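Management Case Report: Leadership Change at Zastley
Intro to Business Management, Section 2
Group: Hefin Howells, Tia Stockdale, Arwel Harries

1. What we looked at

Our group picked Zastley, a maker of couplings and brake parts for freight cars. 197 people work there, nearly all at the Flultness plant. We wanted to find out what happened when the founder, Cledwyn Landeg, stepped back and the company got its first outside CEO, Tudur Powell. Most of the report comes from two interviews, the company newsletter, and one long phone call that Arwel took notes on (notes are in the appendix).

2. Background

Landeg started the business in a rented unit with one press. For most of its life every decision went through him - prices, hiring, even what color to paint the doors. People we talked to liked him a lot. But orders sat on his desk. One supervisor told us she once waited three weeks for a yes on a new grinder. Biggest customer was Pugh, a railcar leasing company, and when Pugh started asking for shorter delivery times the old way of working couldn't keep up.

Powell came in from Meltum, where he ran purchasing. No family tie to Landeg, no rail background either. Some staff were not happy about that at first.

3. What Powell changed

First thing was spending limits. Supervisors can now sign off on small purchases without asking anyone upstairs. He also moved the weekly meeting from the front office to the shop floor, 7 in the morning, standing up. Short. Anyone can speak.

Second was the order board. Before, only the sales office knew what was late. Now every late order goes on a board by the break room with the name of the person handling it. Tia asked if this felt like blaming people and the answer was mixed - the day shift liked it, the night shift said it depends on who is reading it.

Third, training. New hires used to get shown around by whoever was free. Now each one is paired with the same person for the first month.
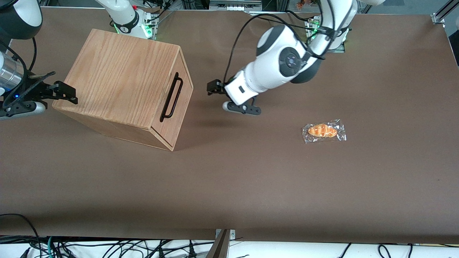

Figure 1. Tabletop workspace with two white robot arms, a light wooden box and a packaged pastry.

4. What didn't work

Not everything went well. Powell tried to combine sales and scheduling into one team and had to undo it. The two groups kept separate lists and neither one trusted the other's. He told us he rushed it and should of talked to the schedulers first. We thought it was good that he said so, but two experienced schedulers had already left by then.

Also Landeg still comes in. He has no title but people go to him with questions, espcially the older staff. Hefin thinks this is a real problem for Powell. Tia and Arwel think it helps, becuase customers like Pugh still want to see him. We did not agree so both views are in here.

5. Link to course material

Landeg fits the centralized style from the chapter on decision making. Powell is closer to delegation but not all the way, he still approves every hire himself. The failed merger of the two teams matches the reading on change management, mainly the part on getting people on board early.

6. Limits

Only two interviews. Both set up by the company, so they probably picked people who would say nice things. We asked for late order numbers from before Powell and were told they weren't kept. So we can't say if deliveries really got faster, only that people there believe they did. The follow up call planned for November got canceled and we ran out of time to set up another.

7. Who did what

Hefin - background, limits. Tia - interviews and section 3. Arwel - phone notes, course link, appendix. Section 4 we wrote together.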